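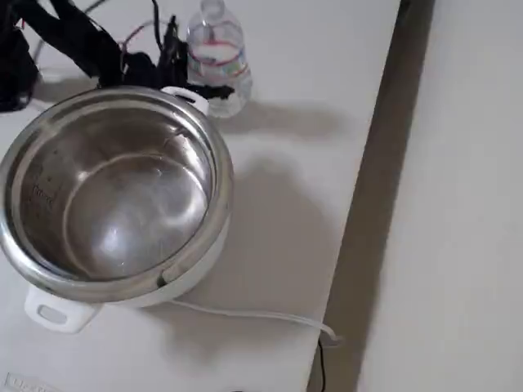

Rice cooker, lid off, pot empty.

May, 9.40 pm. Notes on the Murín route, for whoever edits the park guide after me.

Went through the Sukora leaflet again with Mervyn. It gives the pass as 1716 m. The board at the trailhead says 1485, and the leaflet's own map puts the number 1485 beside the lake. My guess is that somebody copied the lake height onto the board years ago and it stuck. Mervyn thinks the board is right and the leaflet is wrong. I don't trust either. Left both out of the draft until we get a proper survey sheet.

"Four hours at an easy pace" from the Florkisgate entrance to the hut. Whose easy pace? Radek Doležal walked it with a day pack and a good forecast and that's the only source I can find for the figure. Our group took a good deal longer, and we weren't dawdling. I've changed it to "most of a day" and will probably get told off.

Waterfalls: the leaflet claims 9. We found four that I'd call waterfalls. The rest are wet rock, or maybe they only run in the melt. Mervyn says to ask the ranger which ones were on the original list. Asked. No list.

Dredinura gorge. Every website says it's the best part of the park and every website uses the same paragraph, down to the spelling mistake in "limestone". I doubt half of them have been. It's a decent gorge. The upper path is closed past the second footbridge and the detour is all road, with no shade and trucks. None of that is mentioned anywhere. Put it in the first line of our entry, please, not at the bottom.

Bus: timetable at the gate doesn't match the one on the Sukora page. We waited for the afternoon service on both and neither showed — the driver next morning told us it only runs in the school holidays. Second-hand, so mark it unconfirmed.

Permit fee was paid in cash, no receipt offered. Check whether it's meant to be charged to day walkers at all.

Still to do: colour key for the map, hut phone number (the printed one rings out), ask Radek what month he walked it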